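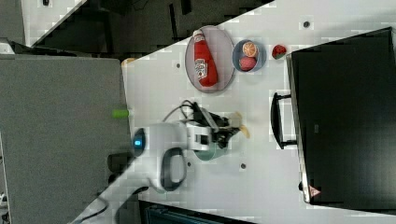

The Padus Kitchen Scale

£45, bowl included

Shared 733 times · 8 comments

The Padus is a spring scale with a dial, a needle and a bowl on top. It has no battery, no app and no opinion about your dinner. You put the flour in, the needle goes round, and you stop when it gets where you wanted it. People have been making scales like this for a very long time and we have improved matters slightly.

We started selling it after our old digital scale switched itself off halfway through a Christmas cake, for the third Christmas running. Anyone who bakes will know the moment. You pause to hunt for the mixed spice, the display goes dark to save power, and when it wakes up it has decided that everything in the bowl weighs nothing at all. The Padus will hold its reading while you look for the spice, answer the door and have a short argument about whose turn it was to buy spice.

What it's like to use

The dial is large and the numbers are printed in a plain black type you can read without your glasses, provided you remember roughly where you left the scale. Grams run round the outside and ounces round the inside. The ounces are there for your grandmother's recipe cards, and we're afraid we can't help with the cards that say "butter, the usual amount".

There's a knob at the back for setting the needle to zero. Turn it gently. It also does the job of a tare button, so you can add your sugar, wind the needle back to the start and carry on with the next thing in the same bowl. It takes a moment longer than pressing a button. We find the time can be spent looking thoughtful.

The first 300 grams are marked more finely than the rest, and this is the part of the dial we fussed over most. Hardly any home recipe needs you to be exact about two kilos of potatoes, but plenty go wrong over a small amount of cornflour. Beyond that point the marks spread out and the whole thing becomes more relaxed, like the second half of a dinner party.

It isn't the tool for saffron, yeast in tiny pinches or anything you'd buy in a paper twist. If you need tenths of a gram, buy something with a screen and keep spare batteries in the house. We'd sooner tell you now than read about it in your review.

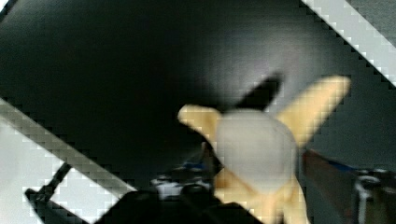

Fruit is where a scale earns its keep and where recipes are at their least helpful. "Three ripe bananas" could mean almost anything. Some bananas are the size of a telephone and some are barely a gesture, and a loaf made with the large sort will sit in its tin like wet sand. Weigh them after peeling and write the figure in the margin. The same goes for "one medium onion", "a good-sized apple" and "the juice of a lemon", the last of which assumes a lemon that is on your side.

If you're converting a favourite recipe to weights, make it once the way you always do, but weigh each thing on its way in. You'll find out what your own cupful comes to. Corinne Alcantara, who wrote the little booklet in the box, did this with her family's fruit loaf and discovered that her cup and her sister's cup had been different cups since childhood. They are still speaking. There is now an official weight, and it favours Corinne.

The bowl

The bowl is called the Zindow and is made separately, by a pottery that refuses to be hurried. It lifts straight off, holds a sensible quantity of flour and has a lip on one side for pouring. It can go in the dishwasher. The scale can't, and we have repaired one that did. It came back to us smelling of lemon and reading a permanent half pound.

You can use your own bowl if you like, so long as it sits flat on the platform and you wind the needle back to zero first. Very wide mixing bowls will hide the dial, at which point you own a small and rather heavy stool for a mixing bowl.

Looking after it

Wipe it with a damp cloth. Keep flour out of the gap under the platform if you can, and when you can't, a dry pastry brush will get most of it. Don't store things on top. A spring that has spent six months holding up a cast-iron pan will come to think of that as normal.

Once in a while, put an unopened bag of sugar on it and see whether the two of them agree. If they're a little apart, use the knob. If they're a long way apart, send the scale to us and eat the sugar.

Repairs

All repairs are done by Lyle Delacroix at the Nanayakkara workshop, on a bench that also contains his lunch. Springs, needles, glass and knobs can all be replaced, and we keep every part in stock. Post the scale without the bowl. Please include a note saying what's wrong, as "it's gone funny" covers most of what can happen to a scale and a fair amount of what can happen to Lyle.

Turnaround is normally eight working days. In July it's longer, as Lyle goes to the seaside and has asked us not to give out the address.

Delivery and returns

Grosirora posts to anywhere in the UK. The box is big for what's in it and is mostly paper, so don't be alarmed, or impressed. If you don't get on with the scale, send it back unused and we'll refund you. If it smells of garlic we will consider it used.

Comments

Marnie P.
Bought this to replace a digital one that only worked on the far left corner of the worktop. The Padus works everywhere. My husband says the needle is "a bit judgemental" but he's been putting too much butter in his crumble for years, so there we are.

oldbasil
Nice scale, good clear dial. Would it have killed you to do it in green?

Grosirora shop
We did do it in green. We sold two, both to the same man.

oldbasil
That was my brother.

Tess in Ludlow
Does the knob at the back wind all the way round or just part of it? I like to put everything in one bowl when I do parkin and that's a lot of treacle.

Grosirora shop
Hello Tess, it goes part of the way. Fine for most cakes. For parkin, do the flour and oats first, tip them out, then start again with the treacle. Warm the tin a little and it'll pour better.

H. Whitcombe
Mine arrived reading slightly over. Turned the knob, now it doesn't. Booklet is good. Made the fruit loaf using Corinne's weights and then again using the sister's. The sister's is better.

Grosirora shop
We have decided not to pass this on.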